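Re: [mending-list] folding tops on the big surface, and the blue shirt

From: Kaede Miyazaki
Date: January 13, 2021

Sorry for the slow reply, been chasing the Ferham delivery all morning. Answering in bits.

> Kaede, can you tell the rest of us how you're doing the long sleeved
> things now? At Brinden we still fold in the air, against the chest, and
> they come out all different widths. Also what do you put underneath?
> Our table is too narrow and everything slides off. Ondieki lot want
> to know as well, they have 400 garments to get through and not many
> hands.

Right. Underneath first. Anything wide and a bit soft. We use the mattress at Grimholm with a plain pale sheet pulled over, you can see the edges of a dark or bright top against it and it doesn't skid like it does on a bare table. Corners of the sheet tucked well under or it creeps. Small stuff like cloths I do on the same surface.

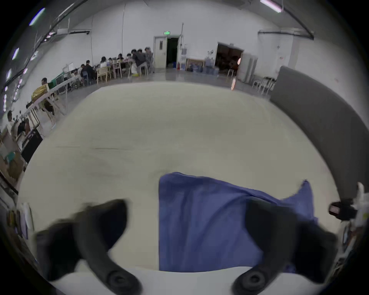
What if the sheet itself is creased, does it matter?
Only if the creases are deep enough to catch a cuff. Smooth it with your forearm before you start and leave the rest.

Now the sleeves. Shirt goes down flat, front facing down, collar away from you. Give the hem a tug so the body lies straight. Dont bother with the sleeves until the body is right, I wasted most of November doing it the other way about. Then one sleeve out to the side, see where the shoulder seam sits, and lay the sleeve back across the body. Other one the same. If a sleeve ends up pointing at the top of the bed just swing it round from the shoulder, no need to pick the whole thing up again.

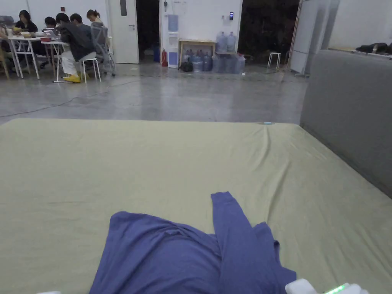 Blue-violet long-sleeved shirt on the green sheet, one sleeve still pointing up.

Then sides in, bottom up to the middle, and once more. For width I cut a bit of card 46 cm long and mark the middle on it, lay it down the back, fold to that, slide it out. Brinden can have our spare card if someone collects.

> And is it quicker with two people? We tried and just got in each
> other's way.

Depends on the thing. Shirts, one person. Sheets, throws, anything long and thin that twists up on itself, two people, one each end. Both take hold, step back till it's taut, let the twist drop out and then walk in together. If you pull before the other one has a proper grip it pings out and you're both on the floor looking for it. Say "got it" out loud. Sounds daft, works.

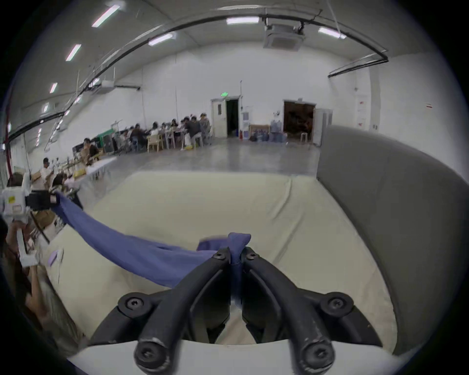
And don't pinch right at the hem on anything thin, take a good handful a little way in. Otherwise you get a stretched point that won't iron out, we had that on a couple of the jersey ones and had to put them in the seconds pile.

Two things still to sort:

Labels. Ferham sent us the wrong size again. If Ondieki have any left over please shout before we reorder.

Bags. The clear ones split if you put more than 2 jumpers in. Use the paper ones for anything heavy, they're under the stairs behind the hangers.

For the 400, I'd sort by type before anyone folds anything. All long sleeves together, all trousers together. You get into a rythm and stop thinking about it. Mixed piles are what slows people down.

Will send the card measurements for childrens sizes when I find the bit of paper.

Kaede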